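**Two-finger or suction for mixed groceries? Comparing in simulation first**

**danai_x** · Apr 20, 2023

Hello all. I must choose a gripper for a small clearing task: take mixed food items from a table and put them into a basket on the floor. Before we spend money I am comparing two grippers in simulation, the Stolitz parallel one and the Kaketti suction cup. Arm and controller stay the same in both cases.

So far I have done 50 trials with each. The Stolitz is better on fruit, the Kaketti is faster on cans which stand upright. On cans lying down they are almost equal, and this surprised me, as I expected suction to lose on the curved side.

My difficulty now is the release. With the arm reaching over the table and down to the basket, the elbow is nearly straight and the planner sometimes refuses the last part of the path.

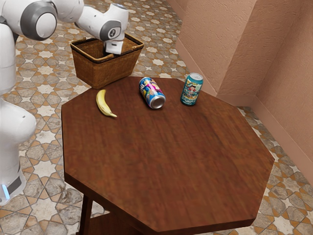

How far above the basket should I open the fingers?

About 5 cm above whatever is already at the bottom, and lower for fruit if your path allows it.

I found this rule in the notes of my colleague Amrit and I use it for all items. Is it sensible, or do you do it differently?

---

**nekmich**

We do it differently. I would release at the height of the rim and accept a small drop. Going deep into a basket costs you time, and with wicker the collision mesh is normally a poor copy of the real thing. Two times our planner believed that the wall was solid up to the middle.

For the gripper I would take the Stolitz without more thinking. A suction cup in simulation is nearly always too optimistic. The contact is "on" or "off" and no air escapes.

---

**yhon_t**

I don't agree with nekmich about the drop. A can will survive it, a banana gets a brown mark, and then the customer complains. Go down inside if you can.

But I agree about suction. Danai, what is the seal model in your simulator? If it only checks the distance between cup and surface, your result for the lying cans means nothing.

---

**danai_x**

It checks distance and angle, nothing more. So you are probably right, and I should not trust that number. I will write it in the report as "not tested".

---

**lamisi.a**

Sorry, I must defend suction a little. We ran the Kaketti on a real cell at Mabuza last July, 1,394 picks, mainly cans and cartons. Cans on their side were fine with the small bellows cup. The flat cup was very bad. Which one is in your model?

---

**danai_x**

The flat one. I did not know that there is a bellows version for this size, the catalogue I have shows only one.

---

**lamisi.a**

Ask the seller for the newer catalogue. And about the stretched elbow: move the basket closer to the base before you change anything in the planner. We lost a lot of time with planner settings at the beginning, and in the end we shifted the bin by the width of a hand.

---

**nekmich**

Moving the basket is good advice. I still say the seal numbers from a real cell with cartons don't help somebody who must pick fruit.

---

**danai_x**

Thank you all. I will put the basket nearer, repeat the trials with both release heights, and ask about the bellows cup. If somebody has a seal model that works with the Ronmont controller plug-in, please write to me.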